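The second life of a small table

When I moved to this city, my first table was a folding one. I bought it from a neighbor who was leaving the building in February, and I carried it up four floors on my back. I ate on it, I worked on it, and once I slept with my head on it because I had a deadline in the morning. I still have this table. It has one short leg, and a piece of cardboard lives under it.

I tell this because for the last months I have been visiting people who repair cheap furniture, and almost every one of them began with a story of this kind. They do not work with antiques. They work with the things which most of us leave on the sidewalk with a note saying "free."

Walter Taipe has his workshop behind a bakery, in a room where bread was once stored. He opens at three in the afternoon, when the ovens are off and the wall is still warm. On the day of my visit he was working on a child's desk from Mimetitz, a maker that closed its factory before I came to this country. The desk had lost a drawer bottom and two screws. "The screws are the hard part," he told me. Mimetitz used its own thread, and a normal screw goes in three turns and then stops. Walter keeps a jar of the original ones, taken from desks that were too broken to save. He does not sell them. If you bring the desk, you get the screw.

His prices are written on a paper bag near the door. A loose joint is 3 dollars. A new leg, if he has one that fits, is more, and he will discuss it with you. I watched him discuss it with a student for a long time, and at the end the student paid with a lamp.

I asked him if it is worth the effort. A new desk of this size costs less than 70 dollars, and it arrives at your door. He thought about it while he was cleaning the glue from his thumb. He said that the new desk also needs a screw one day, and then where will you go?

Across the river, Padmavathi Venkataraman has a different method. Her family shop, which is called simply Venkataraman, sold luggage for many years. Now the front half still sells luggage, and the back half is for parts. She has shelves up to the ceiling with feet, hinges, caps, brackets and legs, all sorted by the width of the hole they go into. The brand is written second, in pencil. She started with one box of Koltel chair feet, bought by mistake, and people came from other neighborhoods to ask for them.

When I visited, she had 97 open requests in a green notebook. Some were two years old. One man was waiting for the handle of a Flakden cabinet, and he called every month, very politely. She reads the old pages on quiet evenings — she likes to cross out a line.

I brought her the measure of my short leg. She looked at the paper, then at me, and asked if the floor was straight. I had never checked it. At home I put a glass marble on the kitchen floor, and it rolled to the window without any hurry.

So the table was maybe innocent all this time. I have moved it to the other wall, where it stands better. The cardboard is thinner now, and I still need a little of it.
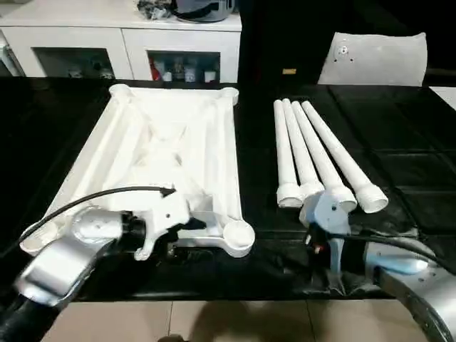

Photo: Venkataraman

Tray-like piece with round corner sockets, and white tubes.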